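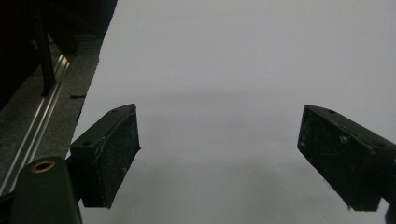

An Afternoon at Kenanent, Where the Robots Get Shown

October, from the Badetti Visits page
Last updated: October

I got to the Ngata Building at ten minutes before 2, which gave me ten minutes to find the visitors' entrance and then another five to find it properly. The sign pointed at a hedge. A man with a bicycle told me to go around the back, past the dumpsters, and up the stairs by the loading door. Kenanent has the second floor. The first belongs to a firm that repairs commercial coffee machines, so the stairwell smells wonderful and there's no coffee to be had anywhere in it.

The open afternoon is an annual thing and I'd missed it two years running. There were 14 of us this time, counting a boy of maybe nine who asked better questions than I did and a couple who had come for a ceramics studio and decided to stay. We signed a sheet, got stickers to write our names on, and were asked to put our bags on a shelf and leave them there. A woman with a lanyard gave the welcome. She had slides. The projector had opinions about the slides, and after a while she put the remote down and just talked.

What Kenanent does, under a project called Milteck, is teach robot arms to handle household things by having people do the handling first. I had pictured somebody in a big glove, or someone at a desk with joysticks. They do have joysticks, and I'll get to those, but most of the showing is done by a person at a table with a gripper in each hand. You squeeze, the fingers close. You let go, they open. There is no robot in your hands at all, only the part a robot would use for grabbing, which you wave around on behalf of a machine that will study the recording later.

They passed a spare pair of fingers around the group. They are plain black blocks, heavier than I expected, with flat pads on the inside where the work gets done. I'd been imagining something more dramatic. The ones on the tools in use had the look of kitchen utensils in a rented cabin: dust on the pads, scratches, small chips, one finger clearly having had the harder life. I asked our guide how often they get replaced. "When somebody complains," she said.

Then we were taken in to watch. The room is carpeted in dark gray and has cables on it the way other rooms have furniture. We stood behind a strip of tape and were asked to stay there, and the nine-year-old was the only one who did so for the full session.

The job on the table was small. There was a white sheet laid over the wood, a little white cup, and a person whose whole task was to bring the fingers down to the cup, do something modest with it, and set everything back for the next go. Each go gets recorded. If it went badly, they said, it's kept too, with a mark against it, as a warning to the young. Their target for the day was 263 good ones. A tally on a clipboard had reached 183 when we came in, and a line of five-bar gates was still creeping along it when we left.

I want to report that this was dull to watch, because it ought to have been. It's a person moving a cup. But the tool makes you slow, and you can see people thinking about something they haven't had to think about since they were two. Which side do I come from? How far down before I squeeze? What's my other hand for? (Mostly it hovers. When I had my own turn later, my left hand hovered so hard it got a cramp.)

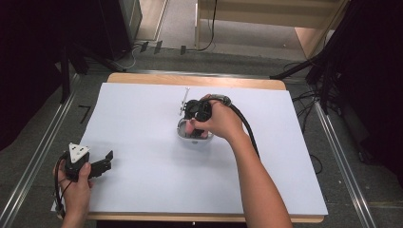 The cables are a bigger part of the skill than you'd guess. Anything you do with your right hand, the wire does a moment afterward, with less care. A regular told me she ends every move with a small flick of the wrist to send the slack away from whatever she has just put down. She then found out, months in, that the robot had picked up the flick. It has no reason to flick. It did it anyway, every time, very neatly. They had to go back and record the whole set again with everyone on their best behavior, and she still sounded a little proud.

That story was the part of the tour I liked best, and it got repeated in one form or another at every stop. The arm learns what you did, including the parts you didn't mean. One person always paused before letting go, and the arm paused. Someone else used to bump the table edge on the way back. There's now a sheet of house rules taped up by the door, and I copied down a few:

Start with your hands open.
Don't rescue a bad one. Let it be bad.
No talking with your hands while recording.
If you sneeze, say so.

After that came the remote control room, smaller and warmer, with the joysticks. Here you sit with your back to the arm and drive it from a screen, so there is a real robot doing real moving and you are somewhere behind it, apologizing. Visitors were allowed a try each. We were asked to pick up a sponge and put it in a bowl. Our ceramics couple worked as a team, one steering and one giving directions, and by the end were no longer speaking. The boy did it in what felt like no time and wanted to know if there was a harder one. I got the sponge into the bowl by way of pushing the bowl under the sponge, and our guide wrote something down.

People at Kenanent don't agree on which way is better, and they were happy to disagree in front of us. The hand-held camp says you get more done in a day and the motions look natural. The joystick camp says it's no use collecting beautiful motions if the arm can't bend that way, and at least theirs come from the arm itself. Both camps share a fridge, with labels on the shelves.

My turn with the hand-held pair came near the end. I was given a practice table and a cup, and told to move it a few inches to the left. My first attempt knocked it over. The second lifted it beautifully and then I forgot to let go and carried it partway home. On the third I put it down where it was supposed to be, and felt the kind of pride I normally save for parallel parking. None of this was recorded, they told me kindly. I asked if a bad example from a beginner might be useful to the robot. They said they had plenty.

Some practical notes for anybody going next year. The visitors' entrance is around the back, whatever the sign says. Parking behind the Ngata Building is for the coffee machine people and they do check. Wear sleeves that stay up. The talk runs long and the hands-on part is short, so put your name on the list for it when you sign in, before the slides get going. Children are fine. The restroom is on the first floor and needs a code, which is written on the door.

There was a leaflet as well, with the paid sessions in it. Kenanent takes on people for half-day shifts at the table, no experience wanted, and I did take one home. It's on the fridge. I've been practicing with salad tongs and an egg cup, and so far the egg cup is ahead.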